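Walking Routes for First-Time Visitors in Tastcombe
Project report, Tourism and Leisure Studies, second year
Submitted by Aqeel Gilani

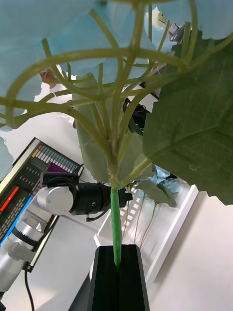

1. Background

Tastcombe is the old capital of the region, and many visitors come for one day only. They arrive by train in the morning, they see the Assembly House and the river, and they leave before dinner. The city tourist office gives them a free folding map with 42 numbered places on it. The map is correct, but it does not say in which order a person should walk, or how long the walking takes.

My project asks a simple question. Can a visitor with one day and no car see the main monuments of Tastcombe on foot, and enjoy it? To answer, I planned two routes, walked both of them several times in July, and asked other visitors to fill in a short questionnaire.

I moved to Tastcombe for my studies, so I still remember how it feels to stand outside the station and not know which way to go. This helped me, but it can also be a weakness of the report, and I come back to it in section 6.

2. The two routes

Route A is the monument route. It starts at the station, goes up Nernura Avenue to the Assembly House, passes the Column of the Founders and the old Mint, and ends at the Sundqvist Library. Almost all of it is straight and wide. There is little shade between the Assembly House and the Column.

Route B is the river route. It also starts at the station but turns left to the Zarkent Bridge, follows the water past the fish market and the rowing club, and climbs to the Assembly House from behind. The climb has 309 steps. There is an elevator at the side of the steps, but it was closed on two of my visits, and the sign about it was only at the top.

Both routes end at the Library because it has free toilets, a cafe and a bus stop back to the station. Admission to the reading room is also free, but bags must be left at the desk.

3. Method

I printed 300 questionnaires and gave them out at three places: the station exit, the steps of the Assembly House and the Library cafe. I received 238 back. The questionnaire had one page, in English and two other languages, and the questions were about age group, length of stay, which places the person visited, and what was difficult. At the end there was an open space for comments.

I also walked each route four times, at different hours, and I noted the time at each monument. I walked at a normal speed and stopped to read the information boards, as a visitor would do. I did not count the time inside buildings.

Before I gave out the questionnaire, my supervisor asked me to test it with classmates. From this test I learned that the word "landmark" was not clear to everybody, and I changed it to "famous place."

4. Results

Most visitors who answered had followed something close to Route A, even if they had no plan. They could see the dome of the Assembly House from the station and they walked toward it. Fewer people found the river. Those who did find it wrote longer and warmer comments. One woman wrote that she sat by the rowing club for an hour and missed the guided tour, and that she did not regret it.

The most common complaint was about the signs. The brown signs start well at the station but stop at the second crossing on Nernura Avenue. After this crossing, visitors use their phones or ask in shops. The second complaint was the lack of benches near the Column. Older visitors mentioned this very often.

The Assembly House was the favorite place in all age groups. Many people were surprised that it is allowed to enter without a ticket on days when there is no session. The tourist map does not mention it. The old Mint had the weakest result. Several people wrote that they walked past and did not understand what the building was.

5. Recommendations

The city should continue the brown signs from the second crossing up to the Column. I think this is the cheapest change and it would help the largest number of people.

The free map should show the two routes as colored lines with walking times. I have drawn a first version, which is in Appendix B.

A sign about the elevator should be placed at the bottom of the steps near the river, with the information if it is working or not.

The Mint needs one board at the entrance with a short history. The present board is in the courtyard, behind the gate.

6. Limits of the work

July is high season and the weather was dry, so my results say nothing about winter visitors. People who came with a bus group did not often take a questionnaire, because their guide was waiting. As I said before, I know the city now, and it is possible that I walked faster and with less doubt than a real visitor. I would like to repeat the walks with somebody who has never been in Tastcombe, and only follow behind and take notes.

Appendix A: Questionnaire in three languages
Appendix B: Draft map with Routes A and B
Appendix C: Table of walking times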